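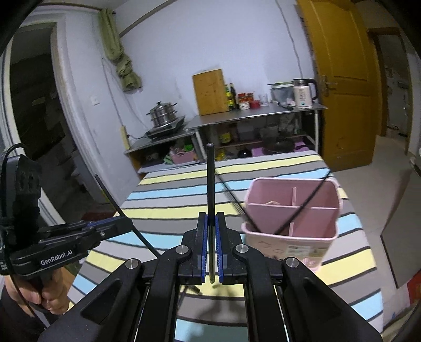

Lovstead Guest Houses to Replace Bedding and Reopen Evcombe Annex in August

EVCOMBE – Lovstead, the operator of seven small guest houses along the coast, will finish a full replacement of its bedding in August and reopen the annex at its Evcombe house the same month. The annex has been closed to guests since the winter, when a failed pipe joint damaged the floors in two of its upstairs rooms.

The work covers 125 rooms across all seven houses. Each room will get a new mattress, two sets of sheets, a set of pillows and a cotton bedspread. The older polyester quilts, many of which were bought when the company opened its first house, will be retired as rooms are completed. Houses will stay open during the work, with rooms taken out of service in small groups and returned to the booking calendar once they have been checked.

"The comment we get most often is about the beds," said Jamila Miah, who manages operations for Lovstead. "Guests like the locations and the breakfast, and then they tell us the quilt was too warm or the mattress had a dip in it. We had been replacing things one at a time as they wore out. That left us with rooms in the same house that felt very different from each other, and it made life hard for the people who clean them."

The new bedspreads are woven by Yordanov, a family-owned mill that has supplied Lovstead with towels for the past three years. They are made from a medium-weight cotton that can be washed at a high temperature and dried in a standard machine. Lovstead tested samples in three rooms at Evcombe before placing the order. Two of the samples shrank too much to cover the sides of the bed after repeated washing and were dropped.

Sizes have also been simplified. The seven houses had been using five sizes of bedspread, along with several odd pieces cut down to fit beds in attic rooms. Under the new system there will be a single, a double and a queen, and every item will carry a colored thread at one corner to show its size. Housekeeping staff asked for the thread after a trial in which printed labels faded in the wash.

Laundry will change too. Lovstead has until now sent all of its bed linen to an outside service, with pickups three times a week. From August, bedspreads and blankets will be washed on site at the Evcombe and Brarnumitz houses, which have the space for larger machines. Sheets and pillowcases will continue to go out. The company expects the change to cut the time a stained bedspread is out of use from several days to one.

Brarnumitz House, the largest in the group, will be the last to be completed. Its rooms are spread over four floors with no elevator, and mattresses for the top floor have to be carried up a narrow back staircase. Deliveries there will take place between 10 a.m. and 3 p.m. so that guests are not disturbed early in the morning. Anyone with a booking at Brarnumitz during that period will receive an email with the delivery schedule and may move to another Lovstead house at no extra charge, subject to availability.

Evcombe Annex

The annex stands behind the main house at Evcombe and was built as a boat store. Lovstead converted it to guest rooms soon after buying the property. When the pipe joint failed, water spread under the floorboards of two bedrooms and into the ceiling of the sitting room below.

Contractors have since replaced the affected boards, replastered the sitting room ceiling and renewed the pipes on both floors. The remaining rooms were not damaged, but Lovstead decided to keep the whole building closed while the walls were open so that the wiring could be brought up to date at the same time. Bedside outlets have been added on both sides of every double bed, and the wall lamps now have their own switches within reach of the pillow.

One ground-floor room has been rearranged to give more space beside the bed for guests who use a wheelchair or a walker. The step at the annex entrance has been replaced with a short ramp, and the bathroom in the same room now has a level-entry shower. Miah said the company had wanted to make that change for some time.

"We had one accessible room at Evcombe and it was booked well ahead for most of the summer," she said. "People were calling and we were turning them away. With the floor already up, it made sense to do it now."

Room rates at the annex will be the same as in the main house. Breakfast will be served in the main house dining room from 7 a.m., and guests who need an earlier start can ask for a packed breakfast the evening before.

Retired Bedding

Lovstead will not sell its used mattresses. They will be collected by a recycling contractor as each house is completed, and the steel springs and foam will be separated for reuse. Quilts and blankets in good condition will be washed and offered to animal shelters near each house, several of which have already asked for more than one delivery. Worn sheets will be cut up and used as cleaning cloths.

Staff at all seven houses may also take bedding home before it is offered elsewhere. A sign-up sheet will be posted in each staff room.

Bookings

Reservations for the Evcombe annex are open now through the Lovstead website and by phone. Guests whose stays were canceled when the annex closed have been contacted directly and will have first choice of dates through the end of the season. Those who have not received a message should call the Evcombe front desk between 9 a.m. and 6 p.m. and give the name used on the original booking.

Guests who prefer a particular type of pillow, or who need bedding without feathers, can note this when they book. Feather pillows will be available on request only, and all standard pillows in the new sets have a synthetic filling.

About Lovstead

Lovstead runs seven guest houses in coastal towns, including Evcombe and Brarnumitz. The company is privately owned and has its office at the Evcombe property. Its houses are open all year.

Media contact: Jamila Miah, Operations, Lovstead, Evcombe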